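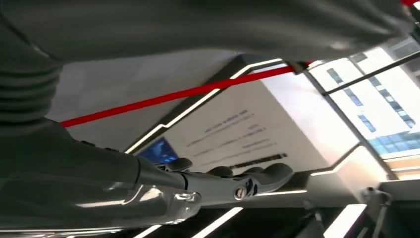 Krum Stan

Re: [moltano-users] Slow commits after moving the journal to its own volume

Man-sik Yoo wrote:
> We moved the journal to a separate volume last week, following the
> layout in the admin notes, and commit times went up. Before the move
> a small commit took 8 ms. Now the same commit takes 400 ms when the
> nightly import is running, and goes back to normal when it stops.
>
> The new volume is on faster disks than the old one, so I expected the
> opposite. Nothing else was changed. The config is the stock one apart
> from journal_dir and sync_mode = full.
>
> Is there a setting that limits how much the import can write at once?
> Also, is it safe to set sync_mode = lazy on a server that has a
> battery behind the disk controller?

There is a setting, but I would look at two other things before touching it.

First, check that the journal volume is mounted with the same options as the old one. The installer writes its mount options for the data volume only. If you created the journal volume by hand, it got the defaults of your distribution, and on several of them that means access times are updated and barriers are on. Barriers on a controller with a battery cost you a full cache flush per commit. When the server is idle the cache is almost empty and the flush is cheap. When the import is running the cache is full of import data, and your small commit waits for all of it to reach the disks. This matches what you see: normal at rest, very slow under load, no middle ground.

Run

mount | grep journal

and compare the line with the one for the data volume.

Second, find out whether the two volumes are really separate. Two logical volumes in the same group can end up on the same physical disks, and the volume manager will not warn you. Italo Cattaneo had this in his setup at Floltness. He had a "fast" volume and a "slow" volume, and both were carved from the same 6 disks. The journal was competing with the data files for the same heads, with the extra cost of seeking between two distant regions. Before the split, the journal blocks had at least been close to the data blocks.

lsblk -s will show you the physical devices under each volume. If the same names appear under both, move the journal again before doing anything else.

On your actual questions.

The setting is import_burst. It takes a number of pages and is read at the start of each import, so you can change it without a restart. The default is 0, meaning no limit. It limits the number of dirty pages the importer may hold before it has to stop and wait for the writer. It does not limit bandwidth, and the two are easy to confuse because the manual describes both in one paragraph. If your rows are wide, a small number of pages is still a lot of log. Start at 400 and halve it until the commit times are acceptable. The import will take longer. On our machine it went from under an hour to nearly two, and we accepted that, but we have the whole night.

There is a known problem with import_burst in releases before 9. The importer counts pages per worker and not in total, so the effective limit is your number multiplied by the worker count. Jong-dae Oh posted a patch for this in June and it was merged, but it was not backported. If you are on an older release, divide by the number of workers yourself.

On sync_mode = lazy: the battery does not cover what you want it to cover. In lazy mode the server acknowledges a commit when the record is in its own buffer in main memory. The record has not been handed to the kernel at that point, let alone to the controller. The battery protects data that has already reached the controller cache. If the server process dies between the acknowledgment and the next write, those commits are lost, with or without a battery.

What you probably want is sync_mode = handoff. The server writes the record and waits for the controller to accept it, without asking for a flush to the platters. With a working battery this is as safe as full. With a dead battery it is not, and most controllers switch quietly to write-through when the battery fails, so you will see it as a slowdown – if you are lucky. Some can be configured to keep caching anyway. Check that yours is not. Ours had that option enabled from the factory, and we found it during an unrelated firmware update.

Before you change anything, please collect the following, otherwise it will be hard to say which change helped:

- the release number, from the first line of the server log
- the output of the mount command for both volumes
- the output of lsblk -s for both volumes
- the commit histogram for one hour with the import running and one hour without

The histogram matters more than the average. An average of 400 ms can be every commit taking 400 ms, or most commits taking 8 ms and a few taking many seconds. The first points to flushes. The second usually points to checkpoints, and in that case neither the mount options nor import_burst will do much, and you should look at checkpoint_spread. Its default was chosen for a journal on the same volume as the data. I have raised this on the list before. Min-kyu Ok replied at the time that a better default would need to know the disk layout, and the server has no portable way to find that out. I agree with the second part. A line in the admin notes would still be useful.

One more thing about the admin notes. The layout section you followed still says to create the journal directory with a symlink from the old path. Do not do this if you also set journal_dir. The server resolves the setting first, then the backup tool follows the symlink, and if the two ever disagree the backup will contain an old journal and report success. Either remove the symlink or leave journal_dir unset. To check which one the backup is using, run it with -n -v and look for the line starting with "journal source".

I would change one thing per night, in this order: mount options, then sync_mode, then import_burst. Keep the histogram from each run.

Krum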